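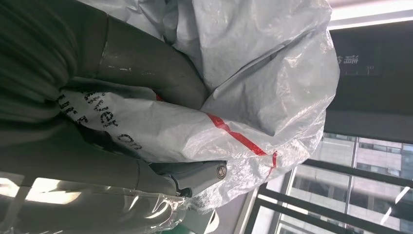 Gray plastic cover, wrinkly white bag. Friday mood.

Quick one, I have until the kettle boils and then I'm back on my knees with the tape.

So. Week two of getting the big room ready. Ceiling gets sanded and painted, then the window wall, then everything goes back where it was (ha). Which means all of it either leaves or gets covered. Most of it is getting covered. I have handled more plastic this week than in the last ten years and my hands smell like a shower curtain.

Things I know now about plastic:

The thin stuff is a lie. Bought a roll of it first, the clear painter's kind that comes folded into itself nine times. Unfold it near an open window and it's gone, it's on your head, it's stuck to your arm hair. Two pieces tore before I got either one over anything. Returned the second roll. Kept the first out of shame.

The heavier gray covers are so much better. A bit of weight to them, they hang, they bunch up and stay bunched. You can throw one from the wrong side and it mostly lands. They do billow. Leave a window cracked and the whole thing fills up and you come back in with a coffee and think someone's standing there. 3 pm, full daylight, I said hello to it. Fine.

Trash bags: underrated. For anything with a corner or a knob or a bendy bit, a bag goes on first and the big cover goes over the top. The bag takes the snags. I use the white ones from under the sink. They wrinkle like crazy and don't look like much but the dust stays out, and you can sort of see through them so you're not opening six to find the one with the extension cords. I did open six. Before I figured this out.

Tape: I went with the Nirik one, the low tack, and it was ok on the plastic and terrible on the floor. Ran out Wednesday night. Takumi dropped off half a roll of something stronger and that's what is holding the door flap up. It will take paint with it when it comes down. Future me.

Money, because my sister asked. 210 for the covers and the bags and the tape, all in, including the roll I'm too embarassed to take back. The painting is 1,577 and that's with us doing the clearing and the covering ourselves. Ailbhe got a quote for "full site protection" on top and I read it twice and closed the laptop. I can put a bag on a thing. I've been doing it all week for free.

What went out of the room entirely: the rugs, the two low shelves, all the paper. SO much paper. I packed 79 folders into banana boxes and wrote FOLDERS on every single box, which will be very helpful. Gheorghița took one look and handed me a marker in a different color. I wrote FOLDERS again in red. She's redoing them tonight.

What stayed: anything heavy or bolted down or that takes more than two of us to budge. Those get the double layer. Bag, then cover, then a bit of tape low down so it can't creep up. Don't pull the cover tight!! I did the first ones tight like wrapping a present and by morning they'd all split at the corner. Leave it loose. Big messy folds. It looks awful, let it.

Also take the cover right up high and let it fall, don't start from the bottom. Started from the bottom for a whole day. Dust comes from the ceiling, obviously. I was standing there with a beautifully wrapped pair of table legs and a bare tabletop.

The windows are still not done. They're the last thing, and I've been putting them off as it means losing the light, and I like the light in there even with everything looking like a ghost convention. Emanuel wants film over the glass and paper over the frames. I want to do just the frames. We are going to have that conversation at lunch.

Someone asked in the comments last time whether you can reuse the gray covers. Yes I think so? Shake them out outside, fold them with the dusty side in, don't do it in your good sweater. Mine have had a round in the hallway already (the Skirmont paint, that whole saga, scroll down) and they've still got some shine to them. A few scuffed spots. The bags I wouldn't bother, use them for actual trash after.

Still to do before Monday morning:
window frames
second layer on the stuff by the door
find the good scissors, I'm 90% sure they are under a cover
light fixtures, Emilian has the ladder, Emilian isn't answering his phone
sweep, so the dust we already have doesn't get painted in
snacks for the painters, they were promised snacks

If anyone local has a spare stepladder, text me. Tall one please, teh short one just gets me close enough to be annoyed.

Kettle's done. Back to it.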